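Speaker notes – "Where does it go when you put it down?"
Standport community hall, evening session, the slot after the coffee break

Start without the slides. Ask for a show of hands: who has a bag of bags at home? Wait for the laugh. Then ask who has one in the shed as well. Fewer hands, but the ones that go up go up fast, and those are my people.

So, hello, I'm the one who does the workshop talks. Last time I was here I did paint cans and ran over by a mile, so tonight I've put a clock on the lectern and I'm going to look at it.

What I want to talk about is the small corner. I don't mean the big garage makeover with the pegboard and the matching bins. I mean the few square feet where you really do the work, the bit where the toolbox lands and the shopping gets dumped and the pipe fitting you took off in January is still waiting for you to decide about it. I've been helping people sort out corners like that in Standport and over in Ekau for years now, and they all go wrong in pretty much the same way – the walls are tidy and the floor is a mess.

(Pause. Let them think about their own floor.)

Walls first, because walls are easy and it's nice to start with a win. I love a wire basket on a wall! I'll say it every time. You can see what's in it from across the room, dust falls through instead of piling up, and when you've put too much in, it tells you. A closed cupboard never tells you anything. If you go for a long one with compartments, please don't label the compartments on day one. Live with it for a couple of months, see what ends up where, and then label what you've already been doing.

Mix your baskets if you want to. Black ones, white ones, whatever was on the shelf at Grumen that week. I used to be fussy about matching and I've gotten over it.

Next slide. Talk over it, don't stop.
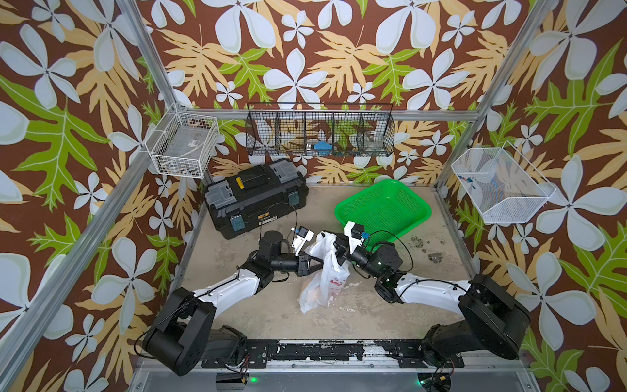
Somebody at the Ekau session put a hand up at this point and said that was all very well, but the floor is where things go when you're tired, and no basket on a wall was ever going to fix that. I wrote it down on the spot, and I've changed the talk because of it.

Because yes, fine, agreed. At the end of the day you don't lift things up, you put them down. So my answer now is to give the floor two jobs and no more. One is the toolbox, which is heavy and belongs low. The other is one open basket, a bright one, lime green or orange or something you'd never choose for the living room. That's your tired basket. Anything you can't face putting away goes in there, and you empty it when you're feeling stronger. The bright color matters more than the size (mine is a horrible yellow and I have never once tripped over it).

Now, bags. Back to the show of hands. A plastic bag standing in a workspace is nearly always one of two things: stuff on its way in, or trash on its way out. From the outside you can't tell which, and that's how a set of brand new hinges from Shetty went out with my garbage. 212 hinges would have been a tragedy, it was only 2, but I'd driven across town for them. So the rule at my place is that a bag gets opened wide and emptied the same evening, or it gets tied and taken out. Crumpled and half full isn't allowed to stay the night.

Ask here: what's the oldest bag in your garage? Take three or four answers, no more, watch the clock.

Sweeping. Keep this short, they know how to sweep. Do it last, after the floor things are up, and look through the pile before you tip it – small fittings and screws hide in there. I keep a jam jar for what I find. I tipped it out and counted once, for a bet, and it came to almost 500 screws, and I'm still finding uses for them.

If there's time, the bit about patterned walls. People ask whether a busy wallpaper behind a work area is a mistake. I like it! Flowers behind the tools, why not, you're the one standing there on a wet afternoon. The one thing I'd say is that small things are harder to spot against a big print, so keep the fiddly stuff in something clear or plain.

Questions. The handout is on the table by the door, and the raffle is for a wire basket, winning ticket is 2236, read it out twice because the back rows never hear it. Then stack the chairs.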